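Teaching by Demonstration at Andbridge: Frequently Asked Questions

For people joining the Kekel sessions as operators, and for anyone sending us a task to be recorded.
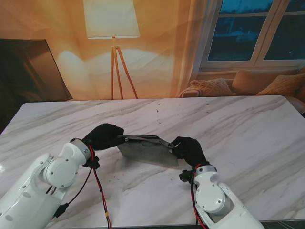
Most of what we record is two-handed table work: lifting, folding, passing, laying flat. You drive both arms at once from the operator's chair, and the system saves what the arms did along with the camera view. The answers below cover the questions we get most often. If yours is missing, ask at the desk before your first session.

What is a demonstration?

One complete run of one task, from the start position to the end position. If you stop halfway and start again, that is two recordings and the first one is marked as incomplete. A task needs 200 accepted demonstrations before it goes to training.

Do I need to know how to program?

No. You need to be able to sit for a session, follow a task sheet and use both hands. Bromeo, the recording program, has one screen for operators and you will only use the start, stop and discard buttons on it.

What is the difference between hand guiding and remote control?

In hand guiding you take hold of the arm and move it yourself while it records its own joint positions. In remote control you wear the Kingi gloves and the arms copy you from a distance. We use hand guiding for simple reaching and placing with one arm. Anything that needs fingers, or both arms together, is done by remote control.

How long does it take to learn?

Most operators have usable recordings by the end of their second session. Soft items take longer than boxes and cups. Cloth, mats and bags change shape while you hold them, and you can't feel the pull through the gloves, so you have to judge it by eye.

How do I stop a thin sheet from slipping or stretching?

Grip first with one hand, then the other, and wait until both grips are closed before you lift. Keep the hands the same distance apart on the way up. If one side drops, bring both hands down together and lay the sheet on the table again. Don't try to rescue it in the air by pulling.

How fast should I move?

Slower than you would with your own hands, but without pausing. Long pauses cause trouble in training, as the robot may learn to stop in the same place and stay there. If you need to think, do it before you press start.

Should I do it the same way every time?

Use the same order of steps every time. Where the item starts should vary, and the task sheet tells you how far you may move or turn it. Please don't invent a new method partway through a set. If you find a better one, tell the session lead and we will decide whether to begin the set again.

What happens if I make a mistake?

Small corrections are fine and worth keeping. A missed grip followed by a good one teaches the robot what to do after a miss. Discard the run if the item leaves the table, if the arms touch each other, or if you finish in the wrong position.

Can I change the table or the background?

Only if the task sheet says so. Table covers and backdrops are set for each block of recordings and written into the notes. If you knock one out of place, stop and report it. Wipe the table between blocks, not between runs.

Are there rules about the cables?

Yes. Check before each block that the arm cables hang freely and are still held at the wrist. Don't wind them round the arm to tidy them up. If the arm feels heavy or turns less far than it should, press stop and have the cables looked at.

Can someone stand near the arms while I am driving?

No. The area around the table has to be clear before you press start. Whoever resets the item waits until your screen shows "held", places it, steps back behind the line and says "clear".

How many runs are there in a session?

We plan for 70 in a morning, with a break every 13. The break is part of the schedule and can't be saved up to leave early. Tired operators drift towards one side of the table and it shows in the data.

What happens to my recordings?

They are checked the same day and marked accepted, incomplete or rejected. You can see your own marks in Bromeo but not other people's. Your voice isn't recorded.

My gloves and the robot's fingers don't line up. What should I do?

Open both hands flat, hold still and press "match". If the fingers are still off after two tries, take the gloves off, check the size and put them on again. Error 101 means the left glove has lost its connection, and you will need to swap the battery.

When are sessions held?

Mornings on most weekdays. Friday is kept for repairs and for testing trained tasks, and operators are welcome to come and watch.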